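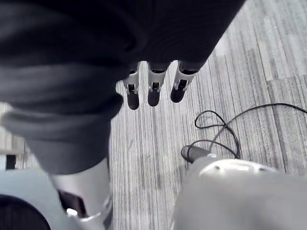 Unit menu | Previous | Contents | Next

Chapter 4
Caring for Clothing and Household Textiles

Textiles are among the most heavily used goods in any home. Sheets, towels, shirts, curtains, and floor coverings are handled daily, and all of them wear out. The rate at which they do so depends partly on how they were made and partly on how they are treated afterward. The second of these is the subject of this chapter.

Students who have completed Chapter 3 will already be able to tell a woven fabric from a knitted one and to name the main natural and manufactured fibers. That knowledge is assumed in the pages that follow. Cotton absorbs water readily and tolerates strong washing, but it may shrink. Wool keeps its warmth when damp but can felt if it is rubbed while hot and wet. Polyester dries quickly and resists creasing, yet it tends to hold oily soil and body odors. Blended fabrics share the traits of their fibers and should be washed according to the needs of the more delicate one.

The chapter opens with sorting. It then takes up water temperature, detergents, drying, and storage, and closes with a study of the laundry service operated in the town of Wustach, where residents of an older apartment district share washing facilities on the ground floor of each building.

Key terms
agitation, colorfast, crocking, detergent, finish, pilling, pretreatment, residue, soil, surfactant
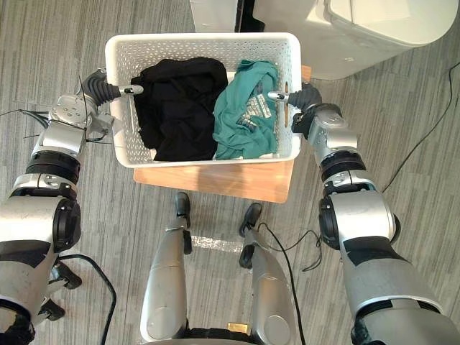
4.1 SORTING THE WASH

Sorting is the first step in laundering and the one most often left out. Its purpose is to place together articles that can safely share the same water, the same temperature, and the same amount of agitation. Color is the usual starting point. Whites are washed apart from all other articles. Dark and strongly dyed garments form a second group, and pale colors a third. A new garment in a deep shade should be washed alone until it is known to be colorfast, even when the label is silent on the matter.

Weight is considered next. A heavy cotton towel washed with a thin blouse rubs against it throughout the cycle and may cause pilling or torn seams. Heavy articles also dry more slowly, so that a mixed load is either taken out damp or left in the dryer too long.

Degree of soil is the third consideration. Work clothes carrying grease or earth should not be placed with lightly worn garments, as loosened soil can settle on the cleaner fabric. Garments with a printed design are turned inside out before washing. Prints applied to the surface of a knit shirt are held by a thin film that cracks under repeated heat and friction, and a cool wash will lengthen their life.

Pockets are emptied, zippers closed, and drawstrings tied at this stage. Stains are also looked for, and any that are found are pretreated before the load is started. Heat from a dryer can set a stain that might otherwise have been removed.

The home economist Eifion Landeg compared sorting habits in two groups of 30 and 40 households in the Probert district. His report, assigned as Reading 4A, found that most households sorted by color alone. Few gave any thought to weight, and many had never read the care label on the garment they washed most often. Landeg recommended that sorting be done when clothes are taken off, with a separate container for each group, so that the work is spread over the week.

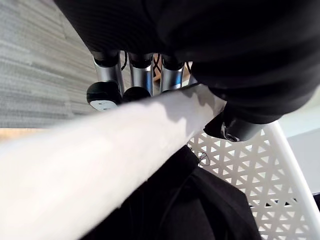

Landeg also gave attention to dark garments, which formed the largest single group of complaints in his report. Black cloth fades for several reasons. Some dye is lost to the water in each wash, and more is lost if the water is hot. Friction raises fine fiber ends on the surface, and these scatter light, making the cloth look gray even where much of the dye remains. Detergent that has not been fully rinsed away leaves a pale residue that may be mistaken for fading. A second rinse will often restore the color.

Noelia Pastor, whose work on shared laundries is discussed in Section 4.5, adds that overloading is a frequent cause of poor rinsing. A drum should be filled loosely enough for the load to turn over freely.

Before You Continue
Collect the care labels from five garments at home, or copy them by hand. Record the fiber content, the recommended water temperature, and any warning given. Bring your notes to class for use with Section 4.2, Water and Temperature.

Shares: 40 | Comments: 2

Contact the Publisher | Copyright Irkska Educational Press. All rights reserved. | Back to top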